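Drarex planner thread, Mon 10 October. Mostly notes for Jonas Hollenstein, who takes over the kitchen tests from me.

1/ We've moved the left arm to the new collision checker. The right one stays on the old checker until December.

2/ The old checker treated the toaster as one big box, so any grasp near its base was thrown out. The new one uses a rounded hull.

3/ I ran 3,956 plans overnight in sim and 3,153 came back valid. Most of the rejects were the forearm clipping the counter edge.

4/ Left gripper at the base of the toaster, next to the purple object. The old box would have refused this pose.

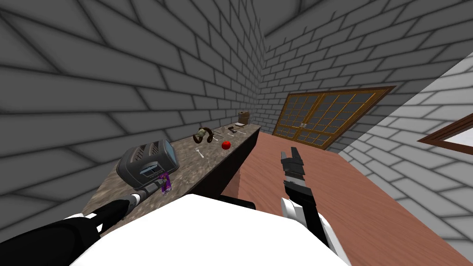 5/ Still to do: planning time. It's nearly 4 seconds when both arms are in the query, and Rosalie Sutter wants it under one. I'll try caching the hull distances first. Branch is kolside-hull if you want to read it.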